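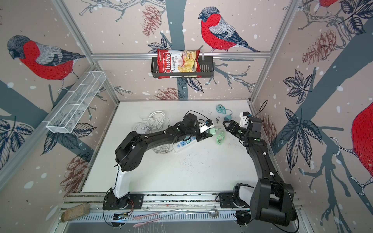

Why does wallpaper repeat itself?

Find a wall with patterned paper on it and pick a favourite bit. A bird, say, or a pine cone. Now look sideways, or up, or down. There's a good chance you will meet your favourite bit again, looking exactly as pleased with itself as it did the first time.

Is the artist lazy? A little, perhaps, but it's mostly the roller's fault.

Once upon a time wallpaper was printed with blocks of wood. Somebody carved a pattern into a block, covered it in paint and pressed it on to the paper. Then they moved along and pressed it again. And again. If the picture had four colours, it needed four blocks, and every one had to land in the right spot or your bird ended up with its beak on its tummy.

Then came machines with rollers. A roller is a cylinder with the pattern on its outside, and the paper runs past it. When the roller has gone all the way round, it has only one thing left to do, and that's to start again. The distance from one bird to the same bird further along is called the "repeat". Grown-ups who hang wallpaper say this word a lot, sometimes crossly.
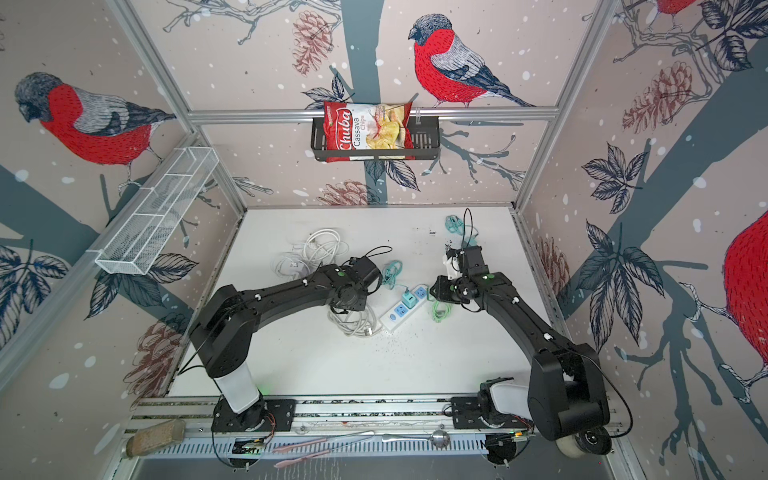 Photo: Kostel / Rizvi Picture Library

They are cross because of the joins. Wallpaper comes in long strips, and a common British roll is 10 metres long. Each strip has to be slid up or down until its pattern meets the one next door. The bit left over at the top gets cut off. A big pattern usually means more leftovers, and leftovers cost money, as the person holding the scissors will tell you.

Clever designers try to hide the repeat. They let a branch wander off one side of the design and come back in on the other, so your eye follows the branch and forgets to look for the edge. Some patterns are also made to shift down by half a repeat on the next strip. This is called a "half drop", and it stops all the birds from lining up like children waiting for lunch.

Try it yourself

Draw a twig that leaves the right-hand side of a square of paper. Make it come back in on the left at the same height. Copy your square 2 or 3 times and put the copies side by side. If the twig joins up, you've made a repeat. If it doesn't, call it modern art and charge extra.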